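Chores Desk
October 27, 2024

Bathrooms are still mostly a human job

Readers who run cleaning crews or small fit-out shops keep asking the same question: can a machine take over the wet rooms yet? The short answer for this quarter is no, with some exceptions on floors. The longer answer depends on which part of the bathroom is meant, so this item goes through it by surface.

Floors. Flat, open floor is close to solved. The Clanell unit we have been following since spring mops a tiled corridor without attention and handles a bathroom floor if the door is open and the mat is up. It does not do the strip behind the toilet, and it leaves a margin along the tub apron where the housing cannot reach. On a job sheet that margin still has to be assigned to a person. Crews that bought the unit report that the time saved is in the corridors, and that they now skip the bathrooms entirely and do them by hand in one pass.

Mirrors and glass panels. Track-mounted squeegee units work on large fixed glass and are not worth installing in a home. Arm-mounted units have trouble with pressure. Too little leaves streaks. Too much trips the force limit and the arm backs off, after which it has to find its place again. Adeleke published a control update in September that shortens the recovery, and we will report on it when we have run it on something other than a flat test panel.

Toilets and basins. Commercial restroom robots exist and some are in paid service. They are large, they need a mapped room with fixtures in known positions, and they spray first and wipe second. In a home the fixtures are closer together and the approach angles are bad. We know of no unit sold for home use that does the underside of a basin.

Bathtubs. The tub gets its own heading this time because it combines most of the hard parts. The inside wall is curved in two directions, so a wiping tool has to change its angle along the whole stroke to keep even contact. The surface is glossy and usually white, which gives a depth camera very little to work with. Depth readings on a clean tub wall drop out in patches, and the patches move when the camera moves. The drain is a hard metal obstacle in the middle of the lowest area, exactly where residue collects. The rim is the only part with a clear edge to locate.

Reach is the second problem. A freestanding tub wants an arm that can go over the rim, down the wall and across the floor of the basin without the elbow touching the rim. A person solves this by bending at the waist and leaning. Most mobile bases do not lean. The workaround in the Prulunier demonstrator is a column lift with a tilting shoulder, which adds reach and also adds weight up high. It was shown on a level floor, in a room with no threshold and a lot of space on every side of the tub. We measured the open side at our own test bathroom and the base does not fit.

The third problem is data. Wiping policies trained on tables and counters do poorly on concave surfaces, since the strokes and contact angles are different. The usual remedy is to have people do the motions with hand-held grippers whose position is tracked, then train on the recordings. This costs less than driving a robot arm remotely and gives more natural motion. It does not capture how hard the person pressed unless the gripper carries a force sensor, and many do not. For picking up a bottle that hardly matters. For scrubbing a water line it is most of the task. 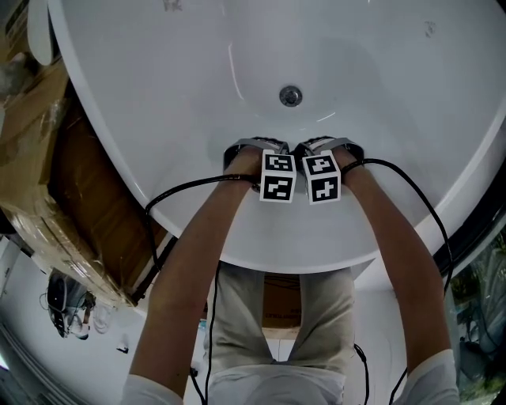
Hand-held grippers with marker cubes on the inner lip of a freestanding tub.

The markers on such grippers also set a practical limit. They have to stay in view of a camera to be tracked that way, and a deep basin offers plenty of chances to turn one away or cover it with a forearm. Cables add drag on long strokes. Neither point rules the method out, but both affect how much of a session is usable. When comparing vendor claims, ask for usable minutes after filtering.

Numbers. Justach, which sells a wiping module for third-party arms, let us score 113 tub wall passes on its bench. A pass counted if the cloth kept contact from rim to basin floor. The module completed 20 of them. Most of the failures came at the tight radius where wall meets floor, where the tool either lifted off or stalled. With the stroke broken into shorter segments the module did better, at a cost of 8 minutes per tub side. A trained cleaner does the whole tub in less.

Advice for buyers. Buy for floors if the floor area justifies it. Do not buy an arm for bathrooms this year. If a vendor offers a tub demonstration, ask for it on a tub they have not seen, with the room lights as they are, and with a shampoo bottle left on the rim. Ask who rinses. None of the 2 arm systems we looked at closely for this issue included rinsing in the quoted cycle time, and one of them did not include wringing the cloth.

Next issue: laundry folding, fitted sheets excluded. Corrections and field reports go to the usual address. Please include the model, the firmware version and the room dimensions.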